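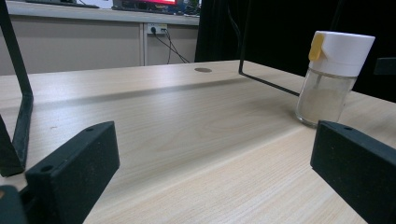
viera_t
Anyone else on the Garnbridge to Wedlow bus this week? I got to work 16 minutes late again and my boss is over it.

plorkden_flo
The 221? Mine's been fine. I think people just cut it too close.

viera_t
I'm at the stop early every single day, thanks! It sits at Masson with the doors open – that's where the time goes.

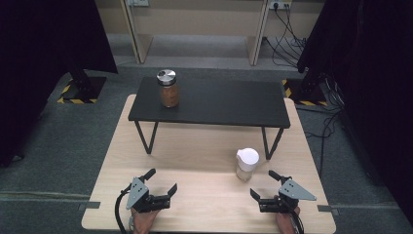

And the later one is no better, I tried it twice.

lien_cu
Driver change at Masson. Take the 14 and walk the last bit.

plorkden_flo
In the rain? No way.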